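Diário de serviço do acervo, julho

Entrada da manhã. Deu-se continuidade à inventariação do fundo Ostance, composto por cartuchos, manuais e placas de desenvolvimento para a consola portátil Plotlow. O registo geral passou a contar 3.144 peças. Ficaram por catalogar os materiais promocionais, que aguardam etiquetas e envelopes sem ácido.

Procedeu-se à verificação das pilhas internas dos cartuchos com memória de gravação. Foram testados 103 exemplares, dos quais 17 apresentavam tensão inferior ao limite fixado no procedimento interno. Determinei que nenhuma pilha fosse substituída antes da cópia integral dos dados, ainda que tal atrase a devolução das peças às gavetas. A Delyth Mostyn discordou da ordem dos trabalhos e pediu que a sua posição constasse deste diário, o que fica feito. Considera que os exemplares com indícios de corrosão nos contactos deveriam seguir primeiro para limpeza. Reconheço fundamento no argumento e voltarei ao assunto na próxima reunião técnica.

Ao fim da manhã, recebeu-se a resposta do Panagiotis Moschos relativa ao protótipo de «Sisitz», jogo de plataformas que o estúdio Penry nunca chegou a comercializar. Confirma a existência de duas versões do programa, com diferenças no terceiro nível e no ecrã de título. A segunda encontra-se num cartucho regravável sem caixa, cuja cedência temporária depende de autorização escrita. O ofício seguirá amanhã, com a minha assinatura e a do Eifion Wynne.

Entrada da tarde, 15h40. O Berwyn Gough apresentou a proposta de regulamento para a consulta presencial. Aprovei o texto na generalidade, com reserva quanto ao artigo que permite jogar em equipamento original sem marcação prévia. O desgaste dos botões direcionais é já sensível em duas unidades, e as peças de substituição disponíveis no mercado não respeitam a dureza de origem. Propus que a consulta corrente se faça por emulação, reservando as consolas para estudos de imagem e som.

Quanto à ficha descritiva, mantém-se por resolver a grafia dos títulos com edição em mais de uma região.

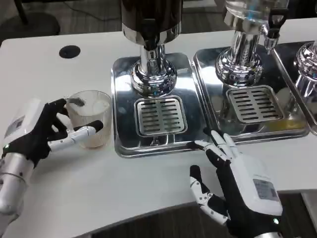
A Ffion Vaughan defende a forma impressa no rótulo do cartucho, com remissão para as variantes dos manuais. Adotou-se este critério a título provisório, até revisão do vocabulário controlado.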